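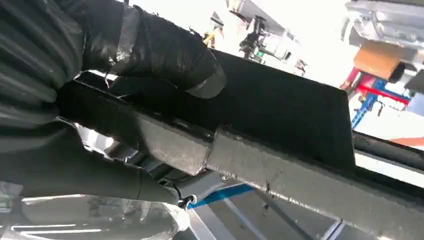 Sorting out the parts room, a thread

Omid Amini
@omidamini
June

1/ We took on a job in the spring putting together control housings for a firm called Gollinow. The parts came in faster than we had places to put them. I spent most of this month fixing that. Posting it here for anyone else with a small assembly room and too many boxes.

2/ What we have to deal with: dark metal brackets, black plastic panels, small clear plastic components with an orange label, and the big metal plates the work gets laid out on. None of them stack well with any of the others.

3/ Brackets first. They scuff. You can be careful and they will still pick up fine scratches along the narrow face. Gollinow is fine with light marks on that side and not fine with dents. So we check for dents and leave the rest alone.

4/ I used to wipe every bracket down before it went in the bin. I stopped. The gritty feel is how the finish comes, and wiping did nothing except leave lint on it.

5/ The table was the real problem. One steel worktable was being used for unpacking, checking, assembly and lunch. We now have 2, and lunch has moved to the hallway.

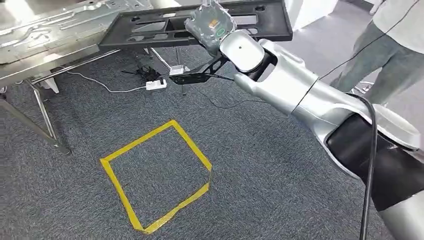 Small part still in its plastic, big black panel behind it, steel sheet on the left.

6/ New rule on wrapped parts: the plastic stays on until the part is going into something. We were unwrapping whole boxes in the morning to save time, and by the afternoon the clear pieces had fingerprints and carpet fuzz on them.

7/ Yes, the room has carpet. It came with the building. It's dark gray and it eats screws. I have asked Cronin, who we rent from, for hard flooring. They are thinking about it. They were thinking about it last year too.

8/ Until then we keep a magnet on a stick by the door. Anything small that drops gets swept for right away. If you wait until the end of the shift, somebody has already walked it under a table leg.

9/ On to shelving. I priced a few kinds and went with slotted steel, the sort where the posts have holes all the way up and you can move a shelf whenever you need to. Ours is blue. Gray would have taken another two weeks.

10/ It went together in an evening with one wrench. The instructions were a single sheet. Put the diagonal braces on before you tighten anything or you'll be taking it apart again. I did it in the wrong order and lost an hour.

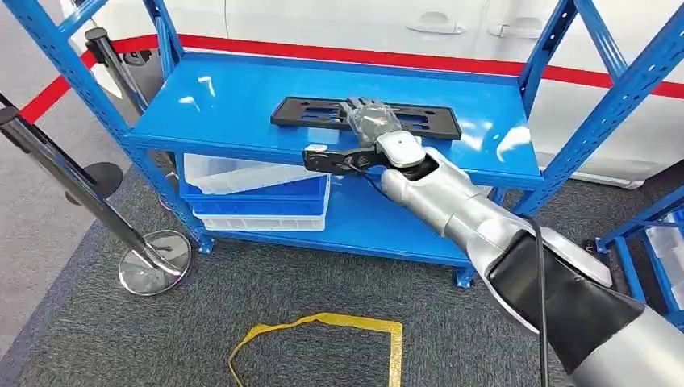
11/ I also went back and forth on whether panels should be stored flat or on edge. On edge takes less room. Flat is easier to grab, and the cutouts don't catch on each other when you pull one out. We're going with flat for now, on the upper shelf, at a height where you don't have to bend.

12/ Lower shelf is for bins. Hardware and odds and ends. They stack, and you will always want the bottom one. I have no fix for this.

13/ Labels: I bought 300 blank ones and a marker. Part name and the box it came from, that's all. Anouk Vandenberghe, who set up the stockroom at our old place in Dollville, wanted the date received as well. We tried it. After a week the only person writing the date was Anouk.

14/ She was right about one thing, which is keeping the count sheet on the shelf and not on the computer. Current sheet says 64 panels and 17 brackets. The brackets are low. The next box is supposed to be on the Stuna truck.

15/ Somebody asked how we lay the work out. The plate sits flat on the steel table, panel across the far side, clear piece last. The channels in the plate are handy for seeing if the panel is on straight. Line the long side up with one and go from there.
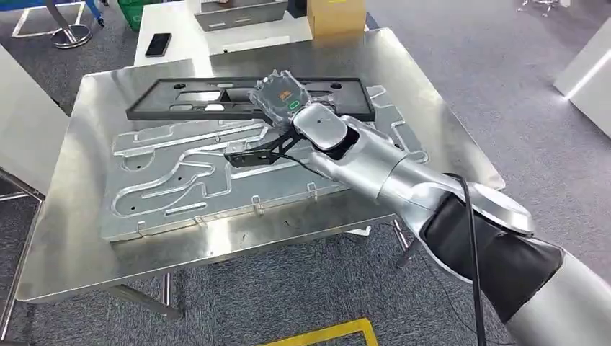 Omid Amini

16/ Few questions came in overnight, so adding to this.

17/ Do the orange labels come off? Leave them on. The print is tiny but Gollinow wants them readable when the housing is opened up later. Same goes for the green dot.

18/ Does the plate slide around? Ours doesn't, it's heavy enough. Two people to lift it, please. I did it alone once and pinched a finger against the table.

19/ How much did the shelf cost? Less than the second table. I'd get another one if there was a wall left to put it on.

20/ Next on the list is the packing corner, where the empty boxes are up to my shoulder. Will post when it's done, probably July.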